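Section 4: Oiling and Waxing Your Fevska Worktop

Your Fevska top left our workshop in Prolluvstead with a single thin coat of oil, enough to see it safely through delivery and no more than that. Before you start using it in earnest, please set aside an afternoon to give it two further coats. It is a pleasant job, and most people find they rather enjoy it (do put the radio on!).

You will need the tin of Jetonar oil from the accessories box, two lint-free cloths, the fine grey pad and a pair of gloves.

1. Clear the top completely and wipe it over with a cloth that has been wrung out well. Leave it for an hour.

2. Rub the surface lightly with the fine pad, always going with the grain. You are only smoothing down the little fibres that the damp cloth has raised, so there is no call to press hard.

3. Brush away the dust, then pour out a small puddle of oil and spread it as thinly as you can. The 369 ml tin will do two coats on the largest top we make, with some left over for touching up.

4. Wait 16 minutes and wipe off everything that has not soaked in. Be thorough at the ends, where oil likes to gather.

5. Leave overnight, then repeat steps 3 and 4.

CAUTION: Cloths soaked in oil can heat up and catch fire by themselves. Lay them flat outdoors to dry, well away from anything that burns, and never leave them in a heap or put them in the bin while still damp.

Once the second coat has had a full week to harden, the top is ready for everyday things.
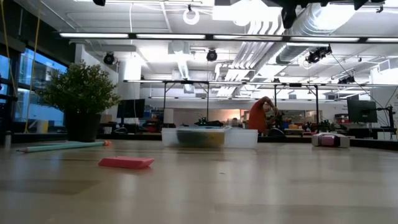 Fig. 7. Light wood top with a pencil and a pink block.

Note: A soft sheen under ceiling lights is quite normal. If you see sticky patches, too much oil was left behind at step 4. Warm them gently with a dry cloth and a bit of elbow grease, and they will usually come away.

6. For the wax, use the Sakalauskas paste (part 287) and buff it in small circles, finishing along the grain. One coat each August keeps most tops happy.

If you get stuck at any point, ring the workshop on extension 163 and ask for Boris Spahić, who will gladly talk you through it.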